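Shelf load ratings at the Thibodeau store

Revised load limits for the open shelving take effect Monday.

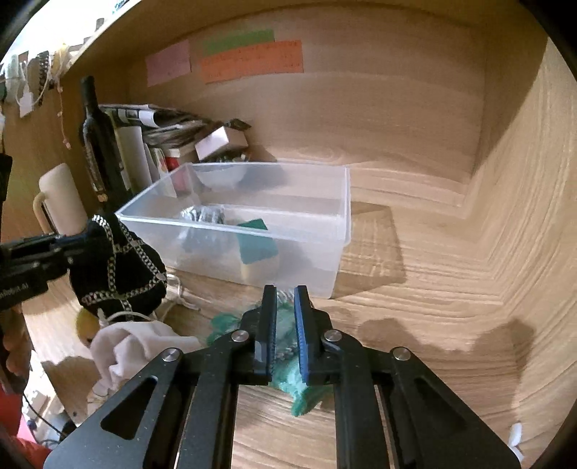 The limit per bay drops to 172 pounds, spread evenly. Point loads – anything resting on a footprint smaller than a paperback – should go on the lowest level. Ovatberg supplied the new bracket tables, and the Zostix labels now on the uprights match them. Bays 2 and 59 keep their old rating until the anchors are replaced in July. Report sagging of any amount to the stockroom desk.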